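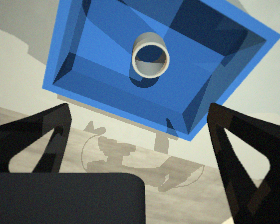 Equipment Review: Relten Square Hopper and Feed Tube Set
Prepared for the Teaching Workshops Group
February 19, 2026

Scope of this review
The Teaching Workshops Group was asked to assess the Relten hopper and feed tube set for use in the ceramics and plaster rooms at the Ivwood site. The set is sold for filling narrow-necked containers with dry powders and grains. The request came from Anum Jadoon, who manages the materials store, following repeated complaints about spillage when plaster, grog and fine sand are moved from sacks into working jars.

The review covers daily handling, cleaning, storage and value. It does not cover food use, for which the group has no need, or wet slip, which the supplier's leaflet advises against.

Current practice
Materials arrive in paper sacks and are decanted by hand with a scoop. The older round funnels, bought from Porerex, have served well enough for sand, but their narrow necks block with plaster in damp weather and students tend to clear them by knocking them against the bench. Several have split along the seam as a result. A wider funnel was tried last year and proved too large for the jars in use.

Handling
The hopper was placed in both rooms and used in the normal course of work. Staff were asked to keep short notes and were given no special instructions beyond the leaflet.

With sand and grog the set performed very well. Material ran freely and the filling of a standard jar could be left largely to itself. The wide mouth is a clear improvement on the round pattern, as a full scoop can be emptied in one movement. Si-woo Oh noted that the straight sides also allow the hopper to be pushed flush against the wall at the back of the bench, which keeps it out of the way of sleeves.

Plaster gave mixed results. Fresh plaster from a newly opened sack ran without difficulty. Plaster that had stood open for some days settled in the corners and had to be moved along with a soft brush. The corners are the main weakness of any square hopper and the Relten is no exception. A gentle tap on the side is usually enough, but users in a hurry will be irritated by it.

The feed tube is a push fit. It held firmly throughout, although on two occasions it was found to have been fitted at a slight angle, and powder escaped at the join. Users should turn the tube a little as it is pressed home. A locating mark would have been helpful, and the group has written to the supplier to say so.

Cleaning
Dry brushing removes nearly all residue. Washing is straightforward, but the parts must be fully dry before they are used again, and the join holds water for longer than might be expected. The ceramics room now leaves the two parts separate on the rack overnight. Manee Srithong has asked that this be added to the closing-down list, and the group supports the request.

Fine plaster dust is raised whenever a hopper is filled, whatever its design. The existing rules on masks and extraction continue to apply in full.

Storage
The hopper does not hang easily and takes up a good deal of shelf. Two will nest, three become awkward. Rooms with limited storage may prefer to keep the round funnels for occasional work and share one hopper between benches. The Hodžić bench stand already held in the plaster room accepts the hopper without alteration -- a welcome discovery, as a separate stand would have added to the cost.

Value
The price quoted for a workshop pack is 325 pounds, including spare tubes. This is a considerable sum for what remains a simple item. Against it must be set the material lost to spillage, which the store puts at roughly 234 pounds over the past year, and the staff time spent in sweeping up. On those figures the pack should pay for itself in its second year, provided that the hoppers are not damaged.

Ademir Camargo has pointed out that single hoppers may be bought without spares. The group considered this and does not advise it. Tubes are small, easily mislaid and not sold separately in quantities of fewer than 19.

Recommendation
The Relten set is recommended for the ceramics room without reservation and for the plaster room subject to the remarks on settled material. It is not recommended for the print room, where the quantities handled are too small to justify it.

Orders should be placed through Shagufta Siddiqui by the end of April. The round funnels should be retained until the new equipment has been in use for a full term.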